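Dondero cell – pre-power checklist, shared shop, second pass
Do the sim items first, then bench. Initial each one.

1. E-stop within reach of the keyboard. OK
2. Arm base bolts torqued, paint marks line up. OK – one mark smudged, redo
3. Kornard supply fuse, 6 amp. OK
4. Speed cap in the config, 1,000 steps/s. FAIL, was still at 3,000. Fixed, saved, re-read after reboot
5. Cable slack at elbow. OK but tight at full reach, needs a longer sleeve
6. Sim run, cabinet approach. HOLD. Gripper ends up right by the upper edge of the side panel, way too close for me. Want more clearence before this goes on the real arm

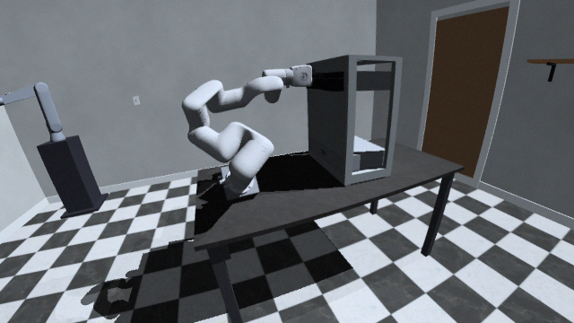

Comment on 6, from Trodach: raise the waypoint before the forearm swings over, dont just slow it down. Slow contact still bends a panel. And check the cabinet height in the model against a tape measure.

Ok, will do both. Item 6 stays on hold.

7. Cocco driver board, fan spinning. OK
8. Second arm drive locked out, tag on. OK
9. Floor tape around the bench. Half done, ran out of tape
10. Log file writing. not checked yet

No bench power til 6, 9 and 10 are signed. Recheck Sunday.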